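Living > Home & Household > Bedrooms

Print this article | E-mail this article | 16 shares

The Folded Blanket

How one household keeps its winter bedding on the bed, and off the floor

Ghazala Usmani owns more bedding than she has shelves for. Her apartment in Damville has one closet, and coats take up most of it. The linens, quilts and comforters that get her family through January have to live somewhere else, and for most of the winter they live on the beds.

She doesn't see this as a problem. She grew up in a house where quilts were stacked on a trunk every morning and spread out again every night, and she never got used to the idea of a bed with one comforter and a row of decorative pillows.

"A bed is a big flat surface," she says. "In the daytime I use it like a table. Things get folded there and they stay there until somebody is cold."

Usmani teaches a household class at the Mackay community center, a few blocks from her building. It started as a mending class. People kept asking what to do with bulky bedding in small rooms, so she gave over one evening to folding, and it filled up. The class now runs for six weeks each winter. The fee is $64, and students bring a blanket from home.

The first evening is spent on a single fold. Usmani lays the blanket flat and smooths it from the middle outward with her forearms. She brings the two long sides together, then folds the length in half, and in half again if the blanket is large. The edges go to the back. The last step is to press down along the fold with the side of the hand, which gives a firm line that holds its shape when the blanket is picked up.

She prefers a wide, low rectangle to a tall, narrow one. A tall stack looks tidy for an hour and then leans. A wide one can be sat next to, reached over and carried on two arms without coming apart. 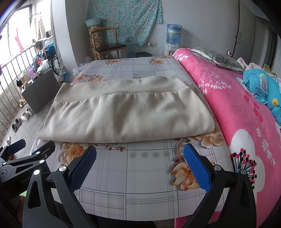
A beige blanket folded wide on a plaid sheet with peach-colored flowers. A bright pink quilt covers the side of the bed next to it.

Wrinkles don't bother her. Thick blankets never lie perfectly flat, and she tells students to stop smoothing once the corners meet. A student in last winter's class spent most of an evening on one fleece throw and went home with a sore back.

The harder lesson is deciding what goes where. Usmani sorts bedding by how often it is used. The blanket that comes out every night is folded last and left in the open. A comforter needed only on the coldest nights can be bunched to one side, and she sees no point in folding it if it will be pulled over someone's feet by nine o'clock. Spare sheets go under the mattress on the wall side, where they stay flat.

Patterns are another matter, and on this she and her students don't always agree. Many of them arrive with plain sets in gray or white, bought together in one package. Usmani mixes freely. She will put a floral next to a check, or a big bloom over a small one, and she chooses by weight and warmth before she thinks about color. Her one rule is that a plain blanket should go somewhere in the mix so that a person can find the bed's middle in the dark.

Most of what she uses was bought piece by piece. Her favorite cotton quilt came from Zumus, a discount store near the bus station that closed several years ago. She has washed it so many times that the batting has shifted to the corners, and each fall she opens one seam, pushes it back with a wooden spoon and sews the seam shut again. A heavier one was made by her aunt over two winters.

Storage boxes come up every term. Usmani is in favor of them if they are stacked against a wall and if the top one holds something used weekly. She is less fond of vacuum bags. They flatten well, but she finds that cotton batting comes out of them lumpy and takes days to recover. Last year the class tried an under-bed drawer on casters from Cliltell, which holds up to 16 pillowcases and two light blankets. Half the students liked it. The others had beds too low to fit it.

Washing is covered in the final week. Thick blankets go in alone, on cool, with half the usual soap. They are dried over two lines so the air can get through the middle, and turned once. Usmani folds them only when the inside seams feel dry to the back of the hand, and she leaves each one out overnight before anything is put on top of it.

The next class begins on 9th January in Room 216 of the Mackay center. Students should bring one blanket of any size, clean, and a large safety pin.

Print this article | E-mail this article | 4 comments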